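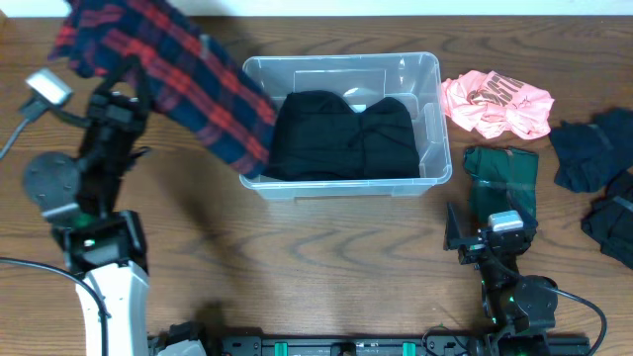 Un estudio en personas con dermatitis atópica no encuentra más brotes entre quienes lavan la ropa a baja temperatura

Latton, 11 de febrero — Los adultos con dermatitis atópica que lavan su ropa a 40 grados no presentan más brotes que aquellos que la lavan a temperaturas superiores, según los resultados de un estudio observacional que ha presentado hoy el Instituto Larkden de Salud Cutánea.

El estudio siguió a más de 4,000 adultos con diagnóstico de dermatitis atópica leve o moderada. De ellos, 2,000 lavaban habitualmente la ropa que está en contacto con la piel a 40 grados, y los demás a temperaturas más altas. Los participantes anotaron durante el seguimiento el picor, la calidad del sueño y el uso de cremas con corticoides, y fueron examinados en consulta por un dermatólogo que no conocía sus hábitos de lavado.

“Muchos pacientes nos preguntan por la temperatura de la lavadora, y hasta ahora contestábamos sobre todo con la costumbre”, ha declarado la doctora Katalin Magyar, investigadora principal del estudio. “Con estos datos podemos decirles que, en los adultos que hemos estudiado, no vimos diferencia en la frecuencia de los brotes. Es una respuesta modesta, pero para una familia que lava cada día tiene bastante importancia.”

El aclarado, más relevante que la temperatura

El equipo analizó también otros hábitos relacionados con el cuidado de la ropa. Los participantes que añadían un segundo aclarado al programa normal comunicaron menos picor nocturno que los que no lo hacían. La asociación se mantuvo después de tener en cuenta la edad, la gravedad inicial de la enfermedad y el tipo de detergente, líquido o en polvo.

Los autores consideran que los restos de detergente en el tejido podrían explicar una parte de este resultado, aunque el estudio no midió directamente tales restos. Tampoco fue posible separar el efecto del suavizante, ya que las personas que hacían un segundo aclarado lo usaban con menos frecuencia.

“Hay que leer este punto con prudencia”, ha señalado Benjie Espiritu, responsable del análisis estadístico. “Quien se toma la molestia de aclarar dos veces probablemente cuida su piel también de otras maneras, por ejemplo con la crema hidratante. Hemos intentado corregirlo, pero en un estudio observacional la corrección nunca es completa.”

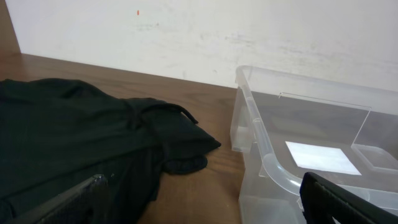 El trabajo se realizó en 4 centros, coordinados desde la unidad de dermatología del Hospital Bognár, en Esedport. La inclusión de participantes se cerró en agosto. No se incluyó a menores de edad ni a personas con infección cutánea activa en el momento de la primera visita, y por este motivo los resultados no se pueden aplicar a estos grupos.

Otra limitación es que la temperatura fue comunicada por los propios participantes, según el programa que seleccionaban en su lavadora. La temperatura real del agua puede ser distinta, en particular en los aparatos antiguos o en los programas cortos.

Información para pacientes

El Instituto Larkden recuerda que el estudio no modifica el tratamiento de la dermatitis atópica. Las personas que utilizan cremas con medicamento deben continuar con la pauta que les ha indicado su médico, y consultar si observan supuración, costras amarillentas o fiebre. En el caso de la ropa nueva, se mantiene la recomendación de lavarla antes del primer uso.

“No pedimos a nadie que cambie lo que le funciona”, ha explicado Cherry Mae Barredo, enfermera de educación sanitaria del instituto. “Si una persona lava a temperatura alta porque se siente más tranquila, puede seguir así. Pero la que tiene prendas delicadas, o quiere gastar menos electricidad, no tiene que sentirse culpable cuando le pica la piel.”

El instituto prepara ahora un ensayo aleatorizado sobre el segundo aclarado — dirigido por el doctor Csaba Szilágyi — en el que todos los participantes recibirán el mismo detergente sin perfume. La fecha de inicio se comunicará cuando se disponga de la aprobación ética.

Sobre el Instituto Larkden de Salud Cutánea

El Instituto Larkden, con sede en Latton, es una entidad sin ánimo de lucro dedicada a la investigación de las enfermedades inflamatorias de la piel y a la formación de pacientes y profesionales. El estudio fue financiado con fondos propios. Los autores declaran no tener relación económica con fabricantes de detergentes ni de electrodomésticos.

Contacto para la prensa

Boglárka Gál
Departamento de Comunicación
Instituto Larkden de Salud Cutánea, Latton
Las solicitudes de entrevista se atienden en español, inglés y húngaro.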